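Chapter 2
Budgeting for an Assembly Cell

The purchase price of a robot is seldom the largest line in a cell budget. Grippers, guarding, part feeders and programming are quoted separately and should be entered separately. The Clonberg worksheet used in this chapter allows 89 hours for programming and a yearly output of 2,000 cartons.

Before any quotation is requested, the manual task is recorded. Fitting or removing a pen refill takes both hands.
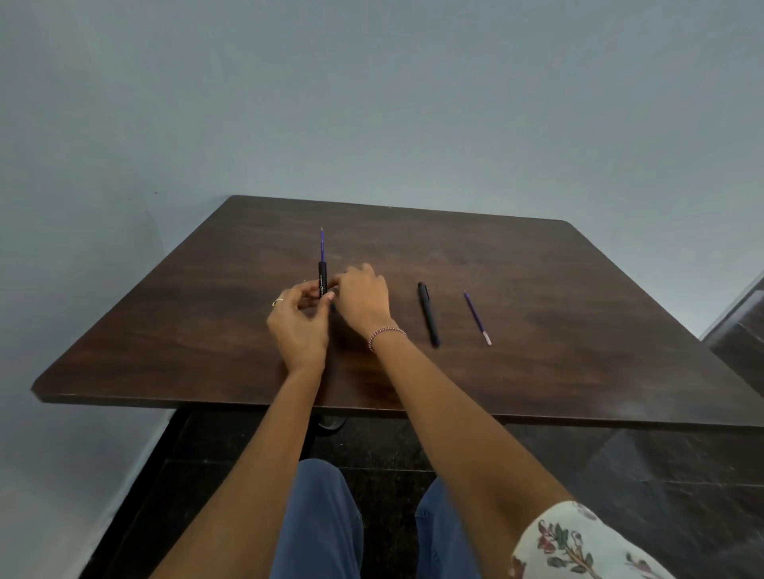 When should spare parts be budgeted?
With the original order, as a separate line from the yearly service contract.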